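How I set up a simulated room so the test results mean something

I've been running household robot tests in simulation for a few years now, and most of the arguments I've had were over tests that were set up badly. A mobile robot does great in one person's living room and terribly in another's, and then you find out the two rooms had different door rules, different starting poses and a different idea of what "done" means. So this is the routine I follow before I let anybody quote a number. It's what we use on the Putis project, and you're welcome to steal it.

1. Write the task down before you open the editor

One sentence, plain words. "Pick up the white item from the sofa seat and put it on the side table." If you can't get it into one sentence, you probably have two tasks, and they should be scored apart. Then write what counts as finished. Mine says the item has to be fully on the tabletop, let go of, and still for 4 seconds. I also write down what ends a run early, like knocking something off the table or bumping the door hard enough to move it.

2. Dress the room, then lock it

Put in the furniture, put in the small stuff, and save it under a version name. After that no one gets to nudge a bowl over because the arm keeps hitting it! If the bowl really has to move, that's a new version and the old scores stay with the old room. I like some clutter at the back of a table and clear space at the front edge, so the robot has a fair spot to place things but still has to watch its reach. 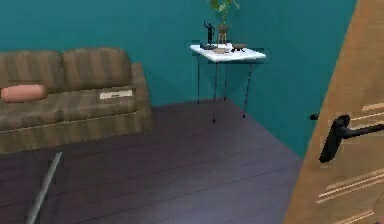

The sofa corner, with the side table behind the armrest and the door standing open.

3. Treat doors as part of the test

I got this wrong for ages. A door swung into the room takes up space, it hides part of the wall behind it, and its handle sticks out at a height where an arm likes to travel. Decide whether it's fixed or free to swing, and put that in the room file. Ours are free by default. A fixed door forgives a lot of sloppy driving, and then the real one doesn't.

Check the collision shape on the handles too – both sides. The visual model can have a nice curved lever while the collision model is just a flat slab, and you'd never know until you turn on the debug view.

4. Set your clearances

I keep a gap of 200 mm between the moving base and any furniture while it's driving, and I drop that only for the final approach. Thin table legs deserve a separate look. They can vanish from a coarse depth map, so I drive the base slowly past each one and check that the planner knows it's there. Shiny tabletops and floors are worth a look as well if your renderer does reflections.

5. Fix the starts and the seeds

We use 17 starting poses per room, saved in a file, and every method gets the same ones. No picking favorites. Store the random seed with each run, along with the simulator version and the robot model version. Sarmīte Kairys, who keeps our Storkow setup going, had me add the physics time step to that list, and she was right – I'd changed mine in March and forgotten all about it.

6. Report everything, including the ugly runs

Give the number of tries, the number finished, and the reason each of the others stopped. I use four reasons: dropped, collided, timed out, never found the item. If you throw out a run because the simulator crashed, say so and keep the log. On my last Sturkivcombe batch I had 46 runs to go through by hand, and it took me an evening and a lot of tea, but I found a whole group marked "timed out" that were really collisions with the door.

7. Don't oversell it

A simulated pass means the robot passed in simulation. I put the word "simulated" in the title of every results table, not down in a footnote. Before anything moves over to hardware we do a separate safety check with its own sheet, low speed limits and a person on the stop button, and a good simulated score doesn't let you skip any line of it.

If you only have time for a couple of these, do the room lock and the fixed starts first. You can add the rest as you go, and the reason codes are easy to bolt on later as long as you've kept your logs.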